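Speaker notes — "What the planner thinks it knows"
2 min read

Start without the title slide. Ask who has read a paper this year claiming general household manipulation. Wait for hands. Then ask who has run the code.

My complaint is with the software, mostly the bit between perception and planning. At Stustport we logged 846 pick attempts with the Hisora stack on laundry. The segmenter gives you a clean mask and a confidence score, and the planner takes both as gospel. A mask of a crumpled garment tells you where the colour stops. It says very little about where the cloth stops, or what is folded underneath.

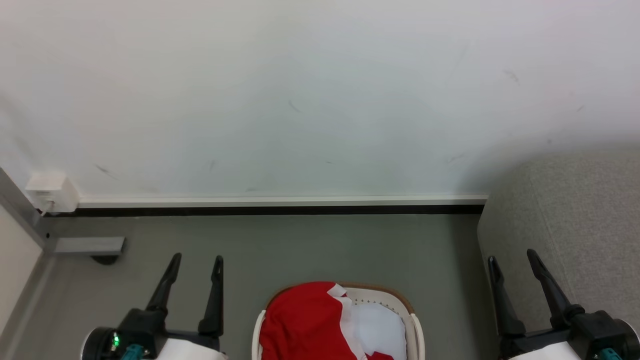 So the planner picks a grasp point from the top layer and the two arms agree on it politely. Slow down here. Red next to white: is the white part a second item, or trim on the first? Our labels had it both ways, depending on who did the labelling. Khrystyna Stelmakh found this. Give her the credit out loud.

Next, timing. The collision check runs at 30 Hz on paper. Under load it drops, and the scheduler hides that by reusing the last result. I would like to see a stale flag in every message. We asked for one in November and got a dashboard.

If someone brings up the Crichton benchmark: around 2,000 episodes, all with the basket in the same pose. Don't get drawn in.

Skip the learning-rate slide if short of time. Finish on the log viewer and take questions.

Comments

Rozália Kováčik: We saw the same stale results at Prellham. Which version was this?

gantry_pete: Bit harsh on the segmenter. Did you try depth as well as colour?

mothwing: Slides please?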